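Best way to wash an old soft toy?

My niece's rabbit smells of attic and I'm scared of ruining it. Is the machine safe?

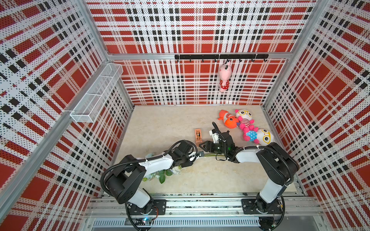

Loselley Menders - Toy and Textile Group

Mylene Quiambao
I'd do it by hand - cool water, a drop of baby shampoo, squeeze, don't wring. Roll it in a towel and dry it flat on something airy. Mine took from Thursday to Saturday! I've got a wire mesh tray up on the wall for little bits too.
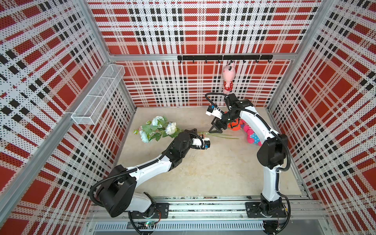

Bouvier reckoned a pillowcase and the wool cycle would do, but check the seams first and keep the spin at 800 or less.

Skerkico
Just bung it in, mine was fine.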